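Let your planner be boring

Sep 6, 2023

I have a soft spot for clever planners. I wrote one in July, over three very long evenings, and I was so pleased with it that I rang Fiorella Bortolotti to brag (she was kind about it, she usually is). It sampled 2,000 candidate paths, scored the lot and picked a lovely smooth one. Then I spent the rest of the month trying to work out why it picked a different lovely smooth one every time I pressed go!

So now I'm in the dull camp. Give me a planner that does the same thing twice. Our little stack, Cinia, has a fixed seed, 19 hand-written approach poses and a timeout of 400 milliseconds, and if none of the poses works it stops and says so in plain words. Gualtiero Pagano calls it a bus timetable. Fine, I like buses. When a grasp goes wrong I can open the log, find the pose, and be back at the table with a fix before my tea's gone cold.

People tell me this won't scale, and they may be right. The folks behind Evport have gone the other way and learn everything end to end, and their demos are gorgeous. But ask them why the arm swerved left and you get a shrug and a plot. I've shrugged at enough plots.

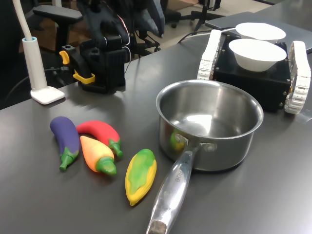
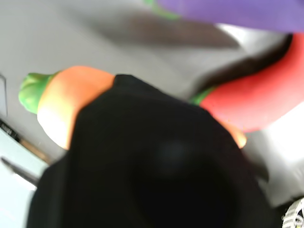 Perception is where I'd spend the cleverness instead, and I don't think most small teams do. We all tune trajectories for weeks and then feed them whatever the camera hands over. Look at the second picture, with the carrot and the red pepper smeared at either side of that big black gripper, and tell me what pose you'd trust from it. I wouldn't trust any! A decent bit of software ought to notice the blur, throw the estimate away and wait for a sharper one. Ours does that now, in 30 lines I'm prouder of than the whole sampling planner. The shiny saucepan in the first one is a different headache, because a reflection of toy vegetables can look a lot like toy vegetables, and I still haven't got a test for that which I'd show to Fiorella.

If you've got one, send it over. I'll swap you a perfectly good sampling planner for it, barely used.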